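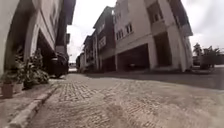

Hodo, the car parts supplier, has added a replacement brake pad for small hatchbacks to its Urnenlow range. The pad is meant for drivers who cover short trips at low speed, often on block-paved streets between tall buildings, where brake squeal is easily heard. It fits 28 models and needs no change to the caliper or disc.

The pads were tested over 3,726 miles in December. Each set comes with new clips and a fitting sheet, and carries a warranty of 2 years.

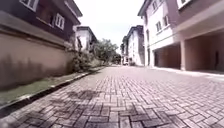

Selim Öztürkmen
Hodo Press Office

"Customers asked us for a quieter pad at the same price as our standard one," said Fiorella Pace, head of braking products. "Drivers should still allow the usual bedding-in period – the sheet explains how."

The first batch of roughly 2,000 sets is available through Akyol stores. Garages with a trade account may order directly from Hodo.

Last updated: January 1, 2026

Comments

Kaan Bayram: Does the list include rear pads or front only?

Gülizar Tekin: Front only, according to the store I called.

Kaan Bayram: Thanks. I'll wait for the rears then.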